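Cookbooks and paperbacks going wavy in a spare room, what am I doing wrong?

Posted by flollen_jen in Books, Paper and Small Collections
Tagged: damp, storage, paperbacks, shelving

Hi all, long time reader and first time poster, so go easy on me.

We moved down to the coast in April and I finally got a room to put the books in, which I've wanted since I was about twelve. It's the back bedroom, south side of the house, one window, doesn't get a lot of sun. Lovely and cool in summer I'm told. Well, three months in and the paperbacks are going wavy. Not mouldy (I've had my nose in every one of them), just rippled along the outside edge like a packet of chips, and a few covers have started curling up on their own. The hardcovers seem mostly fine, although my mum's old baking book has a bit of a lean to it now and doesn't close flat.

I've got 163 books in there and I know that number because I had to write it on the insurance form, otherwise I'd have no clue. Most of them are nothing special but there's a run of gardening ones that belonged to my grandfather and I'd be pretty gutted to lose those.

Things I've tried so far. I bought four of those tubs with the crystals in them from the supermarket and they filled up with water in under a fortnight, which I thought was a good sign but my husband reckons is a terrible sign. I've left the door open during the day. I tried putting the worst ones under a pile of dinner plates overnight and they looked great at breakfast and were wavy again by the weekend.

The shelves are all wood, no backs on them, and they're pushed hard up against the outside wall. I had to put some books lying down on top because I ran out of upright room, and those are the ones I'm fussing over the most. Should I be standing everything up? Is it the room, the wall, the shelves or me? I don't really want to spend hundreds of dollars on a dehumidifier if the answer is "move it ten centimetres to the left".
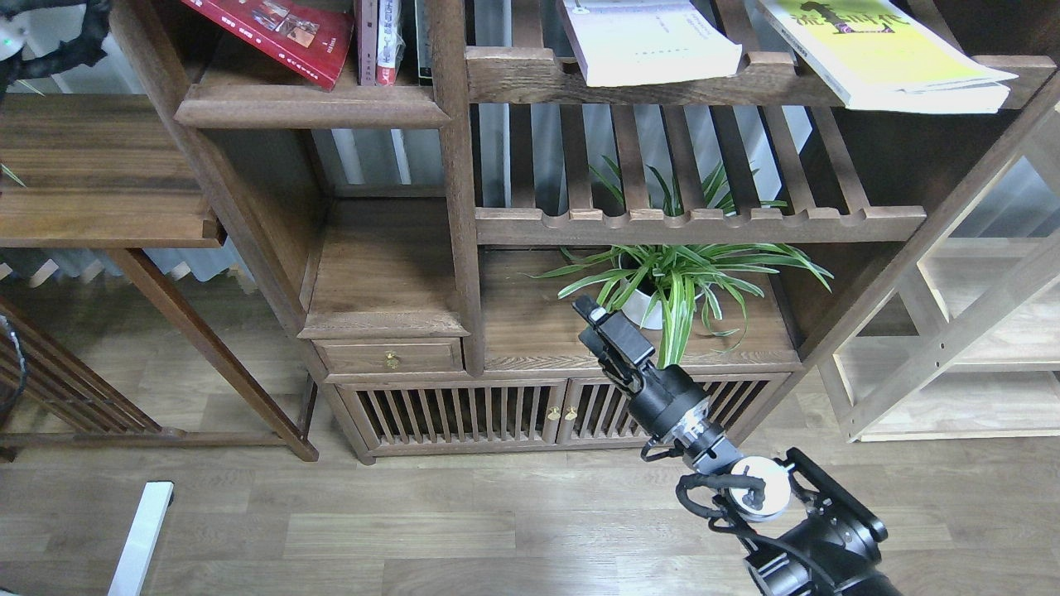 Books, Paper and Small Collections | Griffiths Home Help Community

Edited to add: yes there's a heater in the room, no we don't run it, the power bill was 562 dollars last quarter and I nearly cried. Also I've got a little humidity gadget coming in the mail because two people have already messaged me to ask for a reading.

3 replies, sorted by most helpful

Hubert Eberhard
Member, 153 posts

Hi Jen, welcome. I ran a second-hand bookshop in Poreck for a long while, in a building that leaked at every corner, so I have a lot of sympathy and a few opinions.

Wavy pages mean the paper is taking up moisture from the air faster at the edges than in the middle. It's a very common thing and it isn't the end of the book. What you want to avoid is the next stage, which is mould, and from the sound of your nose test you aren't there yet.

The wall would be my first suspect. An outside wall on the cold side of the house can sit a good few degrees below the rest of the room, and the air right beside it gets clammy even when the middle of the room feels fine. Pull the shelves out so you can get your whole hand in behind them. It looks odd for a week and then you stop noticing. While you're back there, feel the skirting board and have a look at the paint. If it's bubbling, or there's a tide mark, stop reading forum posts and get someone in to look at the gutters and the drainage outside. I put that off once and it cost me most of my military history section.

Wait for your gadget before you buy anything else. I like a room to sit between 40 and 55 per cent and I start to worry if it's over 65 for days on end. Take a reading in the morning and another at night, and write them down, your memory will lie to you. If it's high all the time then I'm afraid you do want the dehumidifier, though you could try to borrow one for a fortnight and see if it makes a difference. The crystal tubs are made for cupboards. In an open bedroom you'd be emptying them till Christmas.

As for lying down or standing up, either is fine. Big heavy books are often happier lying flat. Paperbacks on their sides are fine too as long as they're properly supported, but if part of one pokes out past the edge of the shelf, the pages will droop and set that way, so tuck it right in. The standing ones need to be snug enough that nothing leans, and loose enough that you can get one out without yanking at the top of the spine. A leaning hardcover will go crooked over time, and I'd bet that's what has happened to your mum's baking book. Stand it up straight between two others of the same height and give it a few months.

To flatten the wavy ones you have to dry the room first, otherwise it's the dinner plates all over again. Once it has settled down, put a clean board on top with some weight and leave it for weeks. Some of them will never go back perfectly flat and you'll just have to love them as they are.

drudier_dan
Member

just run a fan mate. had the same thing in our granny flat and a cheap pedestal fan on low sorted it out. cost bugger all. also silica gel packets, save them up out of shoe boxes

Marg in the hills
Member, 40 posts

Agree with Hubert on nearly everything, especially the gap behind the shelves. I'd be a bit careful with the fan though, Dan! If it's damp outside and the window's open, all you're doing is inviting more of it in and pushing it around. On a dry breezy day, brilliant, open everything up. On a drizzly one keep it all shut. I check the weather before I open my windows now, which my kids think is hilarious.

Two more things from me. Don't dry laundry in there (I'm not accusing you, I'm confessing, I had a clothes horse in my book room for a whole winter and couldn't work out why everything smelled like a wet dog). And your grandfather's gardening books, if they really matter to you, I'd move them to an inside wall in another part of the house for now. The hallway or the lounge, wherever you'd be comfortable sitting in a t-shirt. You can always bring them back once you know what the room's up to.

Would love to know what the gadget says when it turns up. Mine read 71 the first morning and I thought it was broken.

flollen_jen
Original poster

Thank you all so much! Okay, confession received, Marg, because I have got a clothes horse in there. It's coming out tonight. Shelves are getting moved when my husband's home to take the other end, and the gardening books are going to the lounge. Will report back with numbers when the thing arrives.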